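Looking after a foam costume helmet between conventions

My Undside helmet is on its fourth year of conventions now, and I do get asked how the paint has lasted, so I thought I'd put everything down in one place (with a cup of tea beside me, as it may take a while). Superhero armour looks tough, bless it, but foam dents if you so much as lean a bag against it.

Dust it first with a big soft make-up brush, working from the crown down. Then a barely damp cloth and one drop of washing-up liquid, and leave it to dry overnight, well away from the radiator.

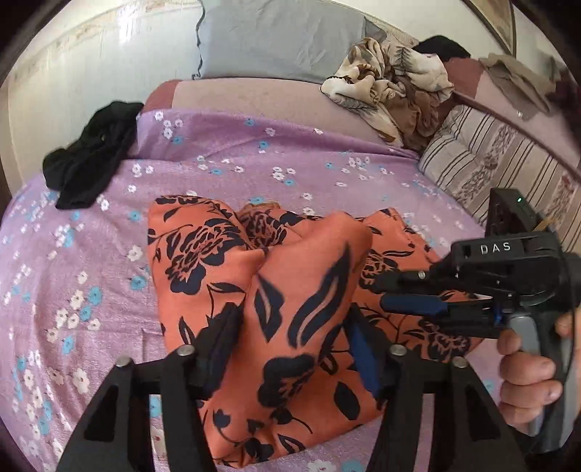
Scuffs on metallic paint want patience. Rub very gently with 2,000 grit – no, go finer if you can get it – and dab the colour on with a bit of sponge. Brushes leave streaks, and you'll see every one of them under hall lighting.

For storage, stuff the inside with old pillowcases until it holds its shape, and take the batteries out of the eyes. I forgot mine one September and spent a whole weekend scraping the contacts clean with vinegar and a cotton bud!

Houshang Tehrani, 18 June 2018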